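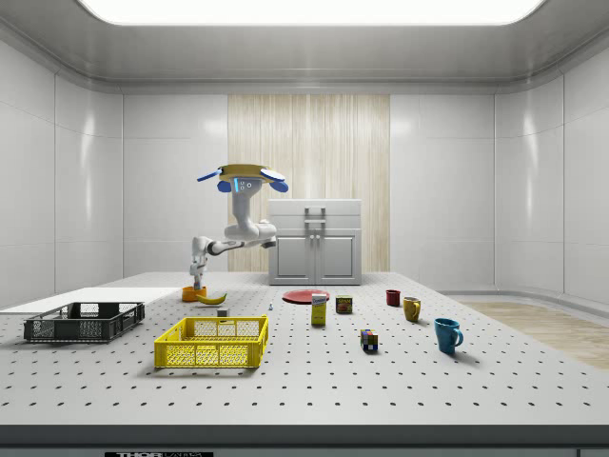
What happens to the packers once an arm does the picking? At Clunder they have moved to exceptions and cell setup, and the shifts have stayed the same length.

Visits > Plants and Warehouses > Clunder

Reports Calendar Members Contact

Our group toured the Clunder returns hall in February. Ute Wunderlich, the shift lead, took us through the sorting line, where mixed household goods come back from shops and have to be put into crates again. Two cells run the Cetunard control software. Each handles 200 items per shift, and every layout is tried in simulation before it goes to the floor.

Changeover used to be a job for an outside technician. Three packers now do it themselves after a course at Michalski - paid hours, which was not the original plan.
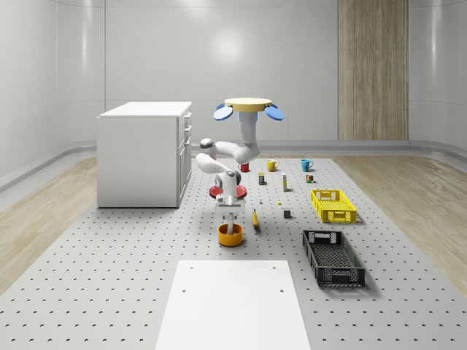 The course covers grip points, reach limits and restart after a stop. Lifting has dropped. Screen time has gone up, and Wunderlich said the night shift complained about it first. Job grades have not been revised to match the new duties. I asked twice and was told the matter is open.

Parking is behind the Skirer building. Safety shoes are lent at the gate.

Comments

Holger Magnusson: Were the grades in the written agreement or only discussed?

palletjack: Same at our place. More screens, fewer sore backs.

R.T.: Is there another tour on a Sunday?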